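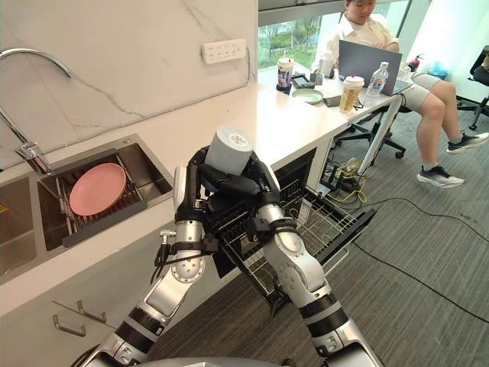 Shared kitchen, second floor: dishwasher drawer and sink.

MAKPORT HOUSE
SHARED KITCHEN GROUP

Minutes of the meeting held on June 20, 2023, in the second floor meeting room

Present: the Chair; the Building Manager; the Office Manager; representatives of the second and third floors; Khoa Khúc; the Secretary (minutes).
Apologies: the first floor representative.

1. Opening and agenda

The Chair opened the meeting and confirmed that a quorum was present. The agenda was adopted with one change. Item 7 (cupboard labels) was moved behind item 6 at the request of the third floor representative, who had to leave before the end.

2. Minutes of the previous meeting

The minutes were approved with two corrections. Under item 3, "upper cabinet" should read "lower cabinet." Under item 5, the cost of the replacement drawer runners should be recorded as excluding labor.

3. Matters arising

3.1 Runners of the dishwasher drawer. The Building Manager reported that Zustier had fitted the new runners and that the invoice had been received and paid. The drawer now comes out to its full depth. Users are asked not to lean on the drawer or rest full trays on it when it is open. The second floor representative noted that the drawer stands well out over the carpet when extended and asked that it be closed between loads. Agreed.

3.2 Carpet. The question of replacing the carpet in front of the counter with a hard floor covering was raised again. The Building Manager stated that the lease requires written consent from the owner for any change of floor finish. A letter was sent in spring and no reply has been received. A second letter will be sent.
Action: Building Manager.

3.3 Missing cutlery. The notice asking for the return of forks and teaspoons produced a partial result. The matter is closed for now.

4. Use of the sink and drying rack

The Office Manager introduced a short paper on the use of the double sink, which had been circulated in advance. The paper proposed that each basin be given a settled purpose. The left basin, being the larger, would be kept clear for washing and for filling tall pots. The right basin would hold the drying rack, and items washed by hand would be left there to drain.

The third floor representative supported the proposal but observed that the rack is often treated as permanent storage. Plates and mugs are left standing in it over several days and others must work around them. After discussion the following was agreed:

(a) The rack stays in the right basin.
(b) Items in the rack are to be dried and put away by the end of the working day.
(c) Items still in the rack the next morning may be put away by anyone, in whichever cupboard has space.
(d) The strainer is to be left in the drain of the left basin and emptied into the food waste bin.

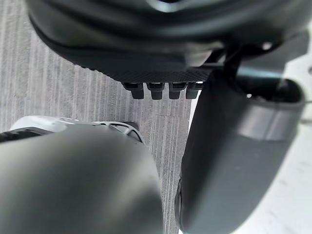

The Chair asked whether rule (b) should apply to the larger pots used for the monthly lunch. It was decided that these may remain overnight on the counter, on a folded towel, if they do not fit the rack.

A proposal from the second floor to add a separate tray for baby bottles was not supported. The bottles can be rinsed and placed in the cupboard above the kettle.

5. Dishwasher loading and running times

5.1 The Building Manager reminded the meeting that the dishwasher is a drawer model and takes a smaller load than the machine it replaced. Cups and glasses are to be emptied before loading and placed open side down on the tines. Pans with a non-stick coating are to be washed by hand.

5.2 The second floor representative asked that the machine not be started half full. The Office Manager replied that on quieter days it would then not run at all, and that dishes left in it overnight had led to complaints about the smell. It was agreed that the machine will be run once a day at 5 p.m. whatever the load, and at other times only when full.

5.3 Detergent. The current tablets are supplied by Desia under the general cleaning order. The third floor had received several remarks about a white film on glasses. The Office Manager will ask Desia for a trial box of a different tablet and will check the rinse aid setting. A report will be made at the next meeting.
Action: Office Manager.

5.4 Emptying rota. The rota runs by floor, one week each. The first floor has missed its turn on 4 occasions since the rota was introduced. In the absence of the first floor representative, no conclusion was drawn. The Chair will raise the matter with the floor directly.
Action: Chair.

6. Paper towels, cloths and consumables

The Office Manager presented the consumables account. Spending on kitchen consumables for the half year came to $744, which is within the sum set aside. Paper towels were the largest single line, followed by dishwasher tablets and coffee filters.

The meeting considered whether paper towels should be replaced by washable cloths. The Building Manager was in favor, provided that a laundry arrangement could be found. The second floor representative doubted that cloths would be changed often enough and thought the counter would be less clean as a result. The Office Manager pointed out that rolls tend to be left loose next to the sink, where they get splashed and are then thrown out unfinished.
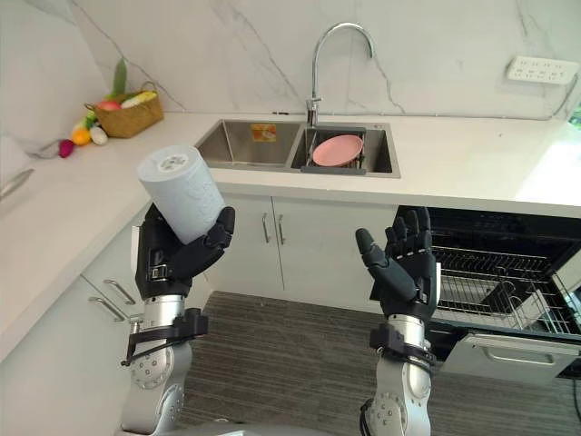 Khoa Khúc asked whether the group had looked at a holder fixed under the wall cupboard before giving up on paper altogether, and said that in his view most of the waste came from people pulling off a long strip when one sheet would do. He added that he would be willing to take cloths home to wash for a trial period, but that he did not think this should be written into any rule.

The Chair thanked him for the offer. It was agreed to keep paper towels in use for the time being, to buy one holder, and to place a small stock of cloths in the top drawer for wiping the counter. The position will be reviewed in August. The Building Manager asked that nothing be screwed or glued to the marble backsplash. Any fixing is to go into the cupboard.
Action: Office Manager (holder, cloths).

7. Counter space, fruit basket and power outlets

7.1 The wicker basket in the corner of the counter will stay where it is. Several staff have said that they value having fresh produce on hand. Contributions remain open to all floors. Whoever notices soft or spoiled items is asked to remove them at once and not to wait for the weekly clean.

7.2 The third floor representative asked that private groceries not be placed in the basket, following a misunderstanding over some avocados. Private items are to be marked with a name and kept in the refrigerator or on the assigned shelf.

7.3 Power strip on the backsplash. The Building Manager repeated that the kettle and the toaster oven are not to be switched on together from the same strip. Phone chargers are not to be left plugged in there. Cables are to be kept clear of the sink. A printed notice will be put up inside the cupboard door.
Action: Building Manager.

8. Pans and other shared equipment

The Secretary reported on the equipment check carried out with the second floor. Two saucepans have loose handles and will be withdrawn. One baking sheet is warped but usable. The colander has not been found.

The non-stick frying pans are showing wear from metal utensils. It was agreed that only wooden or silicone utensils are to be used with them, and that the metal spatulas will be moved to the drawer with the barbecue tools. Pans are to be washed with the soft side of the sponge.

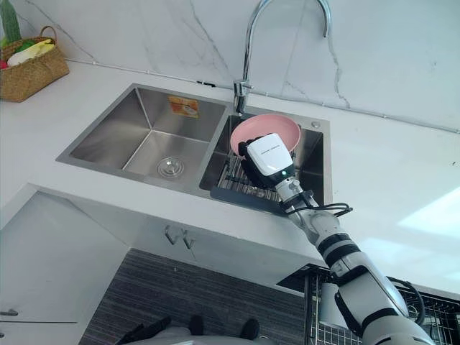 After washing, pans are to be dried and hung or stacked with a cloth between them. The second floor representative asked who would supply the cloths for stacking. The Office Manager confirmed that these could come out of the stock agreed under item 6.

A request for a second large frying pan was approved. The purchase is to be made from the remaining equipment money, and the pan must have a lid that also fits the existing one. Offers of used pans from staff are welcome if the coating is sound.
Action: Secretary.

9. Cupboard labels

Item taken in the absence of the third floor representative. The Secretary showed a draft set of labels for the lower cupboards. The meeting preferred plain lettering with no pictures. The labels will be fixed to the inside of the doors, with a single list on the side of the refrigerator. The wording "miscellaneous" is to be avoided. The cupboard presently used for vases and candles will be labeled accordingly.
Action: Secretary.

10. Any other business

10.1 The sticker on the rear wall of the left basin. The Office Manager asked whether it could be removed. The Building Manager had no objection and suggested warm water and a little cooking oil. No abrasive pads are to be used on the steel.

10.2 Faucet. The second floor had reported that the lever was stiff. The Building Manager will ask Zustier to look at it on their next visit. No separate call-out will be made.
Action: Building Manager.

10.3 Summer closing. The kitchen will be closed for deep cleaning for one day in August. The date will be announced on the floor boards at least 7 days in advance. The refrigerator must be cleared by the evening before, and anything left in it will be thrown out.

11. Next meeting

The next meeting will be held in August, after the deep cleaning. Items for the agenda are to reach the Secretary one week ahead.

There being no further business, the Chair closed the meeting.

Minutes taken by the Secretary. Subject to approval at the next meeting.

Contact the Secretary | © 2023 Makport House Shared Kitchen Group | Back to top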